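Progress report to Awan - Cudatgate soft fruit handling, work package 2
Prepared by Irfan Chaudhry, Sastex
January 31, 2023

1. Demonstration day

The open day listed in the work plan was held at the Cudatgate building. Dendico supplied the fruit and the crates. Attendance was by invitation, capped at 400 over the day in timed groups. The building dates from 1985 and the floor loading was checked beforehand.

The program covered grapes in the bunch, which the growers had ranked as the hardest item on the list. Contact is made with metal fingers and a pale rounded fingertip pad. Stems and leaves were left on, as in the packhouse.

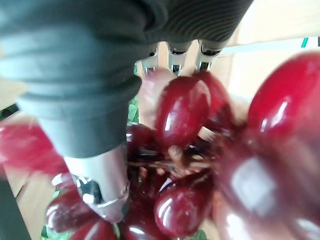
Several growers asked whether bloom on the skin would be marked by the pads, and Dendico wants this measured before any decision on pad material. We have added a skin inspection to the March tests.

2. Crate work

Red and green grapes were presented together in a slatted wooden crate, with the hand coming in from above. Approach height is still set by hand for each crate - automatic setting is due in the next period. External cables on the arm remain a snag risk near the slats.
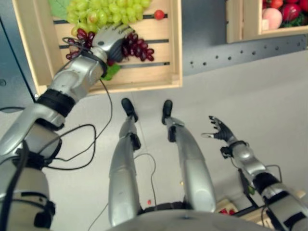
Chaudhry was asked by Dendico to have the cables routed inside a cover before the next visit, and agreed to price it.

3. Spend and next steps

Costs for the day came to 3957 against the events line, all invoices received. Open items:
Cable cover - quote to Awan in March
Skin inspection - method note in draft
Approach height - software in test at Sastex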